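The White Shirt

The suitcase had to be closed by six. The car to the airport cost 49 dollars if you booked ahead and more if you didn't, so she had booked ahead, and now the time was fixed.

She had started with the table. It was the only flat place left in the apartment, and she had put the cloth over it so nothing would get scratched before the new tenant came. Everything she hadn't decided on went there. The mug was from Arkmont, from the first job, and it had lasted longer than the job did. A package had come from Hirano that morning. She put it down near the edge and left it alone.

The shirt was the last thing from the wash. She hung it up over the table where she would have to look at it.

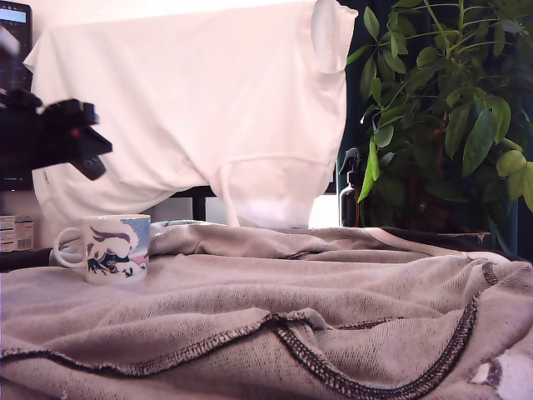 Four O'Clock

She called her sister.

"Are you packed?"

"Mostly."

"What's left?"

"A shirt. A mug. Some glass."

"That's ten minutes."

"I know it is."

Her sister said the train from Vellus took two hours and that she would be waiting on the platform side, by the ticket machines. She said the spare room was ready. She had bought a lamp for it. They talked about the lamp for a while, and then her sister had to go and get the dog in.

When the phone was quiet again she went back and moved the mug a few inches. Then she moved it back. He had left the shirt in October, with 200 dollars in an envelope for the electric bill and a note that said the bill would be less than that. It was. She had kept the change in a drawer until last week, when she spent it on boxes.

She could mail the shirt. She had the address in Tutov. She could also fold it and put it in the suitcase with her own things, and nobody at the other end would ask.

The plant was going to the woman downstairs, who had said to leave it by the door. It was still where it had always been.
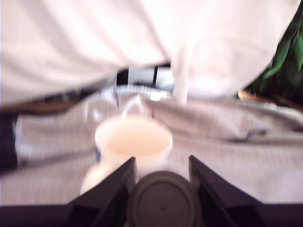

The table, late in the afternoon, with the striped cloth still on it.

At five she found the tape and a big envelope. She wrote the Tutov address on the front in block letters, slowly, and checked the number twice. Then she took the shirt down. She folded the sleeves in, then the body in half, and it fit the envelope with room to spare.

She wrapped the glass in a towel and put it in the middle of the suitcase. She carried the plant down one flight and set it by the door. When she came back up, the mug was on the table. She washed it, dried it and put it in her coat pocket, and went to look for her keys.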